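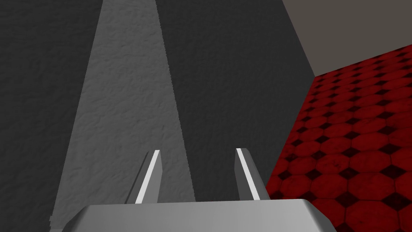
A lighter band crossing a dark, rough-textured surface in a computer-rendered scene.

Rondel is a free arena shooter for desktop computers, played in teams of up to 11. It began as a modification of an older commercial game and became a standalone program when its developers moved it to Imudex, an open-source engine. Matches are played on maps made mostly by players, and the game is known for the number of these maps that have been carried over from one version to the next.

Gameplay

Two teams start at opposite ends of a map and try to hold a set of relay points. A team that holds all the relays for a full minute wins the round. Players choose one of 3 loadouts before spawning and can change only at their own base. Armor does not regenerate, but it can be picked up at fixed spots on the map.

Movement is faster than in most team shooters of the same period. Jumping off a ramp adds speed, and experienced players plan routes around this. Rondel 3 lowered the top speed, a change that was partly undone in a later patch after complaints from competitive teams.

Development

The original modification was written by Shayne Dunstan and Kaiwen Bai. Dunstan handled the game code and Bai drew most of the textures. Gladys Huamán joined as a mapper and later took over releases. The move to Imudex took longer than planned. The old network code could not be reused, and the first standalone builds supported local play only.

Sound effects were replaced during the move, as the earlier ones belonged to the commercial game. The new set was recorded by Moataz Abou Zeid and Ghizlane Abou Zeid, who also wrote the menu music.

Maps

Maps are built in Vullard, a brush-based level editor that exports directly to the engine's format. The official package holds a small rotation chosen by the developers. The community archive is much larger and listed 3439 maps in February, although this figure includes several versions of the same layout.

The most played map is Rüegg, a long, narrow industrial layout by Huamán with a central trench and two raised side paths. It has been rebuilt for every major release. The first version used flat lighting and was criticized for its dark corners — players in the trench were hard to see from above. Later versions added light sources and widened the north path.

Maps from the modification do not load in the standalone game without conversion. A script included with Vullard handles geometry and spawn points, but shaders and moving doors have to be redone by hand. Converted maps often look brighter than the originals, and many authors adjust the light values before publishing.

Servers and competition

The server program is distributed with the game and runs without a display. Server owners can set their own map rotation, and missing maps are downloaded when a player connects. Custom maps are not allowed in ladder matches unless both teams agree beforehand.

License

The game code is released under an open-source license. Textures and sounds are covered by a separate license that allows copying with credit. Community maps remain the property of their authors, and terms vary from map to map.

See also

Imudex (engine)
Vullard (level editor)
List of Rondel maps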